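Visit report: open afternoon at the Grotent framing rooms
posted by Wondimu Gashaw
November

We went along to the open afternoon at Grotent because Fidelina Ticona had two watercolors to get framed and wanted to see how the work was done before she handed them over. The rooms are on the second floor, above a tile shop called Cliko. There is a freight elevator, but it was full of boxes when we got there, so we took the stairs.

Coats go on the rail by the door. Clotilde Hoarau met our group at 3 and gave a short talk about wood. She buys most of her molding in long lengths from a mill she has used for years and keeps it flat on racks along the back wall. The lengths are left there for 60 days before anyone cuts them. She passed a few offcuts around. Most people in our group had not handled unfinished molding before, and it was lighter than I had expected.

After that we went through to the main room, which has a dark carpet and numbered places on the floor. The tables have white tops with a wood border, close in color to the small frames being handled on them. We spent most of our time at number 4. 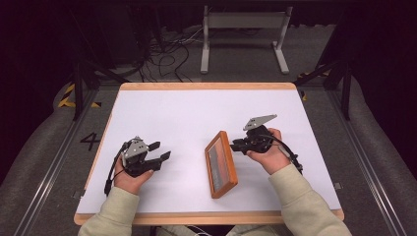
Table 4, with one of the small wooden frames lying at an angle on the white top.

The size on show was one you might stand on a shelf. Vasilis Janevski, who does the cutting, answered questions from the side of the room. Somebody asked about the corners. He cuts each end at 45 degrees, glues the joint, and leaves it in a strap clamp overnight. He does not use nails on anything this small. He also said that a frame can look square and still rock on a flat surface, and that he checks each one by laying it down and pressing on the corners in turn.

Fidelina asked about glass. Grotent offers two kinds, plain and low-reflection, and the second costs 20 dollars more at the smallest size. Clotilde's advice was to take the plain glass unless the picture is going opposite a window. Fidelina's hallway has no window, so that settled it.
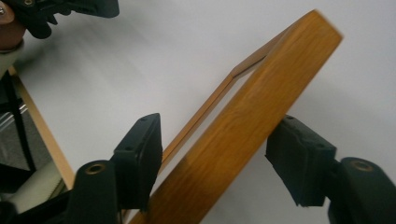
An empty frame close up, with the mitered corner and the narrow lip along the inside edge.

I had never paid attention to the lip before. It is the step that the glass and the picture sit against, and its depth decides how much you can put in. A single sheet of paper needs very little. A canvas on stretchers needs a lot more, and for that they use a different molding altogether. The grain is easy to see on this wood, with darker flecks here and there — Fidelina liked that and I would have gone for something plainer.

There was tea at the end, and a table of seconds at reduced prices. Sidra Ghumman bought a narrow black one for a postcard. I looked through the larger ones but they were all landscape sizes.

Practical notes: the next open afternoon is planned for spring. Entry is free. Street parking is difficult, and the lot behind Cliko is for customers only. Framing orders take three weeks, longer before the holidays. Fidelina left both watercolors with them and will collect in December.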